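Jadden: Balancing a Heavy Bomber for an Online Air Combat Game

Project report, Game Design Studio
3 July 2018

Background

Jadden is a team-based air combat game built by our class group over two terms. Players pick an aircraft, spawn over one of the maps and try to destroy ground targets or enemy planes. By January the game had fighters and light attack planes but no heavy bomber. My part of the project was to add one, the Lyimo, and get it to a state where it could be used in normal matches.

The Lyimo is a made-up four-engine aircraft. It carries a large bomb load, climbs slowly and has two defensive turrets, one on top and one in the tail. The design goal was a plane that could win a match by reaching its target but could be stopped by fighters that worked together.

Flight model

The first version used the same flight code as the attack planes with the mass raised. This did not work well. The plane kept its speed in turns and could loop, so players used it as a fighter. I added a separate drag value for high angles of attack and limited the roll rate. Top speed in level flight was set at 720 km/h, which is below every fighter in its tier except the oldest one.

Bomb load also affects handling now. With a full load the Lyimo needs nearly the whole runway at Bumergate to take off. After the drop the climb rate improves, and this gives the pilot some chance of getting home.

Maps

Two maps were used for testing. Bumergate is open country with an airfield at each end. Narnmont is a city map with ground targets between tall buildings. Most of the work on Narnmont was done by another part of the group, and I only changed the target positions and the damage radius for bombs landing near walls. Blast damage used to pass straight through buildings. It is now blocked by any solid mesh, checked with a single ray from the blast center to each target.
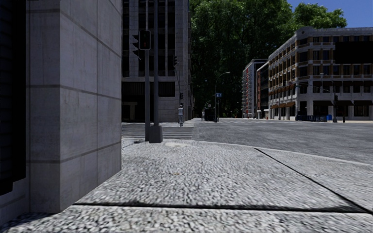 Test matches

We ran 69 test matches after the flight model was finished. Players filled in a short form after each one. The main complaint from fighter pilots was the tail turret, which was too accurate at long range when controlled by the computer. I widened its spread and cut its opening range. Bomber pilots said the bombsight drifted when the plane was banked. This was a bug in how the sight read the camera angle and it has been fixed.

Remaining problems

Engine fires go out too easily in a dive. Bombs dropped at very low height sometimes pass through the ground on Bumergate. Repair cost has not been set, so the Lyimo is free to lose at the moment.

Related projects
Jadden: Fighter Damage Model
Jadden: Matchmaking and Tiers
Building the Narnmont Map
Sound Design for Piston Engines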